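Zwischenbericht an die Stiftung Brindstead
Projekt: Figurenlexikon und Leserfragen zur Comicreihe »Dristov«
Berichtszeitraum bis Ende August
Verfasst von Honeylyn Lumbao, Redaktion

Sehr geehrte Damen und Herren,

mit diesem Bericht informiere ich Sie über den Stand unseres Lexikons zur Reihe »Dristov«. Im Antrag haben wir geschrieben, dass bis zum Ende der ersten Förderphase 106 Figuren einen eigenen Eintrag bekommen sollen. Davon sind 50 fertig und online. Weitere 40 liegen als Entwurf vor und warten auf die zweite Lektüre. Für die restlichen Figuren haben wir bis jetzt nur die Stellen gesammelt, an denen sie vorkommen.

Die Arbeit an den Hauptfiguren war schneller fertig als geplant. Schwierig sind die Nebenfiguren aus dem Jaltbridge-Teil. Viele von ihnen treten zuerst ohne Namen auf und bekommen erst mehrere Bände später einen. Der Lotse zum Beispiel, der im Hafen von Jaltbridge die Seekarte verbrennt, ist nach unserer Meinung dieselbe Person wie der spätere Kartenmeister Dagdag. Im Comic wird das an keiner Stelle direkt gesagt. Es gibt die Narbe an der linken Hand und die Redensart mit dem Salz, aber beides kann auch Zufall sein. Wir haben darum entschieden, zwei getrennte Einträge zu führen und sie mit einem Hinweis zu verbinden. Bei den Leserinnen und Lesern war diese Entscheidung umstritten, ich halte sie weiterhin für richtig.

Der zweite Teil des Projekts sind die Leserfragen. Man kann uns über das Formular eine Frage zur Handlung schicken, und wir antworten mit Angabe von Band und Seite. Am häufigsten wird gefragt, ob Dagdag die Seekarte auswendig kennt, und ob die Glocke im Leuchtturm eine eigene Stimme hat oder nur den Wind wiederholt. Auf die erste Frage gibt es eine gute Antwort (er zeichnet im Gefängnis einen Ausschnitt aus dem Kopf, mit einem Fehler an der Südküste). Die zweite Frage müssen wir offen lassen.

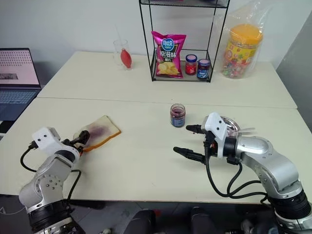

Eine Scheibe Weißbrot mit Marmelade auf einem weißen Tisch.

Eine Verzögerung muss ich bei der Zeittafel melden. Die Reihe nennt fast nie ein Jahr, und die Angaben zum Alter der Figuren widersprechen sich. Dagdags Schwester ist beim Brand der Werft ein Kind, zwei Bände später spricht sie aber von dieser Zeit wie eine Erwachsene. Wir haben zuerst versucht, alles in eine einzige Tabelle zu bringen. Das hat nicht funktioniert, und ich habe die Tabelle wieder aus dem Netz genommen. Jetzt ordnen wir die Ereignisse nur nach »früher« und »später« und schreiben den Widerspruch dazu, wo es einen gibt. Dieser Teil wird mit der nächsten Phase fertig, also später als im Antrag angegeben.

Zu den Mitteln: Die Position für Texthonorare ist wie geplant verwendet worden. Bei der Anschaffung der Bände haben wir gespart, denn ein Teil der älteren Ausgaben war gebraucht zu bekommen. Den Rest möchten wir gern für das Korrektorat verwenden. Deutsch ist nicht meine Muttersprache, und auch andere in der Redaktion schreiben in einer zweiten Sprache – die Einträge sollen trotzdem gut zu lesen sein. Ich bitte Sie um eine kurze schriftliche Zustimmung zu dieser Umwidmung.

Für die nächste Phase sind folgende Arbeiten vorgesehen:

Zweite Lektüre und Freigabe der vorliegenden Entwürfe
Einträge zu den übrigen Nebenfiguren aus Jaltbridge
Neue Fassung der Zeittafel
Stichwortsuche für die Leserfragen, auch nach Band

Noch nicht geklärt ist die Frage der Schreibweisen. In der älteren Übersetzung heißen mehrere Orte anders als in der neuen, und wir verwenden zur Zeit die neue Form mit einem Verweis von der alten. Falls die Stiftung dazu eine Vorgabe hat, bitte ich um Nachricht vor Beginn der nächsten Phase.

Mit freundlichen Grüßen
Honeylyn Lumbao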